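Prilelow to Reissue Beneš Tape Recordings in November

4/22/18

Prilelow, the reissue label run by Noeline Bolger, has confirmed a new edition of the two long-form pieces that Zdislava Zelenák and Boris Rusnák recorded as Beneš. The set is due in November on double LP, with a download included. The vinyl pressing is limited to 1,000 copies.

Beneš released the material on cassette through the Plikdale imprint, in a run small enough that most listeners know it only from third-generation dubs. Both pieces were built from a single reed organ and a pair of tape machines running at slightly different speeds. The delay between the two machines drifts over the length of each side, and most of the harmonic movement comes from that drift. Rusnák added sine tones at the mixing desk, mainly below the organ's lowest octave.

The new transfer was made by Eun-seong Moon from the original quarter-inch reels, which Zelenák had kept. Moon corrected the azimuth by hand for each reel and left the tape hiss in place. An earlier attempt at noise reduction was dropped after it removed part of the upper partials along with the hiss.

"The cassette rolled off hard at the top, so people came to think of it as a dark record," Moon said. "The reels are a good deal brighter. Zdislava asked me to leave them that way."

Side lengths have been changed. The second piece runs past the limit for a clean cut at full level, and it will now be split across sides C and D at a pause in the organ part — the same point where the duo changed reels in the studio. The download version plays without a break.

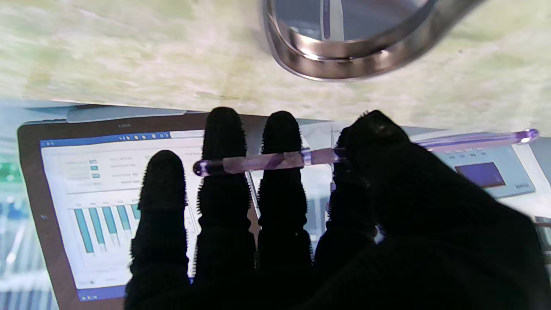
Four dark fingers, fringed with short fibers, against a brighter background.

The package includes nine outtakes, download only, and a booklet with notes by Jarmila Bednárik, who engineered the sessions. Her notes cover microphone placement, tape stock and the modifications made to the organ's bellows to reduce pump noise. Two of the outtakes use the organ alone, with no delay.

Prilelow says it has received more than 2,000 requests for the title through its mailing list. A second pressing has not been scheduled. Distribution outside North America will be handled by Grollport, and orders open to mailing list members first. Zelenák and Rusnák have no plans to perform the pieces live.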